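Nelly Montoya
22 December 2020
Thread on washing thin white fabric in a front loader, as promised to the people who asked in October. Long, mostly about spin speeds. Mute if needed.

1/
Background: I look after the textiles for a small rental business. Net curtains, voile panels, table covers, a few muslin cloths. Almost all of it is white and almost all of it is thin. 363 items washed this year according to my spreadsheet.

2/
Thin cloth rarely gets dirty enough to need a long hot wash. What damages it is friction, and most of the friction comes from the drum being loaded wrongly or the spin being set too high.

3/
Load size first. A voile panel weighs very little when dry, so people go by weight and put in far too many. Go by volume. I fill a drum to half for sheers, less if there are hems with weights sewn in.

4/
Temperature: 40 for cotton muslin, 30 for polyester voile. I have tried 60 on the cotton. It came out no whiter and had lost a centimetre or two in length, which matters if it has to meet a windowsill.

5/
Spin: 400 if the machine offers it. Mine (a Kamley, bought second-hand) goes from "no spin" straight to 600, so I use 600 and stop it early. The creases set by a 1200 spin on polyester are very hard to get out afterwards.

6/
Before anything goes in, wipe the door seal. Grey residue collects in the lower fold of the rubber and transfers to white cloth as a faint line. A damp rag is enough. Check the inside of the glass too, as the cloth is pressed against it for most of the cycle.

7/
Next point is the door itself. Open it fully, right back on the hinge. Half open, the latch side is exactly where a loose weave will snag. Of the nine pulled threads I repaired this year, I would put six down to the latch.

8/
Thin white cloth, front loader:

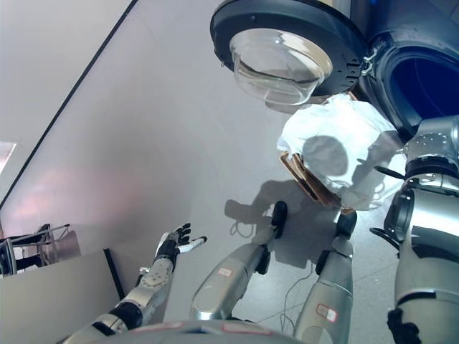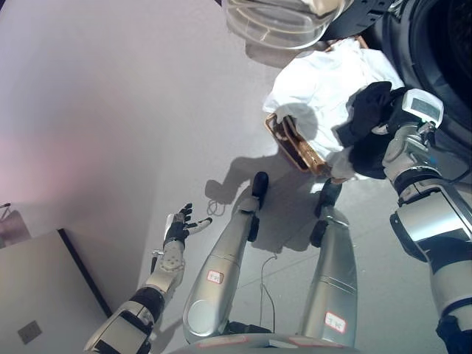 White cloth at floor level in both. Washing machine door open in the first.

9/
On floors: I sweep before I sort. A pale floor hides pale lint and shows dark grit, so go over it twice and look at the broom. Grit caught in a sheer goes into the drum and behaves like fine sandpaper for the whole cycle.

10/
If you have the space, put a clean sheet down and gather the washing on that. If you don't, keep the pile small and lift it in one go. Dragging a net panel over the lip of the drum is how hems get stretched.

11/
Detergent. Liquid, about two thirds of the dose on the bottle. Powder leaves specks in the folds of anything gathered on a heading tape. I have used Stonus liquid for a few years and have no strong feelings about it. No softener on voile. It attracts dust and the panels go limp.

12/
Whitening. The Enache sachets work on polyester that has yellowed in sunlight, less well on cotton. One sachet per half drum, cold soak in a bucket first, then the normal cycle. They do nothing for nicotine. For that you need repeated washes and some patience.

13/
Mesh bags: yes for anything with hooks, ties or lace edging. Take the hooks out anyway. I once left one curtain hook in a load and the result was a hole 73 mm long in a panel that had been hemmed the week before.

14/
Take it out as soon as the cycle ends. Ten minutes sitting in the drum is tolerable, an hour is not. Shake once, fold lengthways, carry to the rail. I hang voile damp on its own curtain pole and have not ironed any since spring.

15/
Cotton muslin does need ironing — damp, medium heat, from the middle outwards. The edges go wavy if you start there.

16/
Someone asked about tumble drying. I don't, for sheers. The Dummont dryer at work has a delicates setting which I tested on two old panels. Both came out with static so bad they stuck to the wall, and one had shrunk along the hem only. They are now dust sheets.

17/
Machine care: empty hot cycle once a month, leave the door ajar between washes, clean the filter every eight weeks. Thin fabrics shed more than you would expect, and mine had a felted plug of white fibre in it last time.

18/
Settings for copying out:
Polyester voile — 30, half drum, 600 or lower, no softener
Cotton muslin — 40, half drum, 800, iron damp
Lace edging — 30, mesh bag, no spin, drip dry over the bath

19/
Linen I will do separately after the new year, as the shrinkage figures need checking. Stain questions under this post please, with the fibre content if you have the label.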